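Cleaning and sorting the spare rings

Posted September 3, 2024
4 comments | 11 shares

The drawer under the bench had not been emptied since January. It held every adapter ring, collar and thick washer left over from the lens mount jobs, plus a quantity of M4 hardware that belongs in a different cabinet. I wanted two results: parts grouped by bore, and no grit left in the inner steps.

Procedure first. Parts go into a shallow tray with warm water and a few drops of dish soap. Ten minutes is enough for handling grease. Old threadlocker needs longer and usually a wooden pick. After rinsing, the parts get a wipe with isopropyl alcohol and go onto a cloth to air dry. I do not use paper towel for this stage. It sheds fibers, and they catch on any edge that has not been deburred.

Bores were checked with a 200 mm caliper, three readings per part, rotated between readings. Anything out of round went in a separate tin. Detlef Petersen has suggested a set of plug gauges for this, and for large batches he is correct. For one drawer the caliper is adequate.

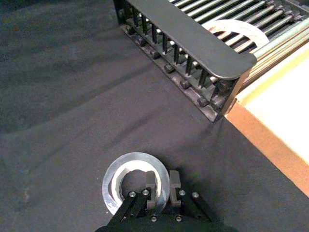 Surface choice matters more than I used to allow for. Bare steel marks soft metal, and a rubber mat holds swarf in its texture. I have settled on dark cloth, matte, laid over the work surface and left unfastened. A polished ring stands out well against the charcoal gray, and the stepped lip inside the bore reads as a second, lighter band, so the two diameters are easy to tell apart before any measuring is done. The drawback is lint. Pale specks show on the fabric, and they transfer to anything with oil left on it. I go over the cloth with a tape roller between batches and pull out the larger wrinkles, as a ring set down on a fold tends to tip.

Storage is by bore, smallest at the front. Each size gets a zip bag with a paper label inside, pencil only — marker bleeds if any alcohol is left on the part. The 50 mm and 74 mm rings are the ones I reach for most, so those bags sit on top. Blanks over 100 mm do not fit the drawer and are now on the shelf with the Mevetti castings.

Still open: whether to re-lap the faces on the out-of-round parts or scrap them. Clifford Cormier has a flat plate I can use, but the bores would still be wrong. The tin stays on the shelf until I need the space.

Share this post | 4 comments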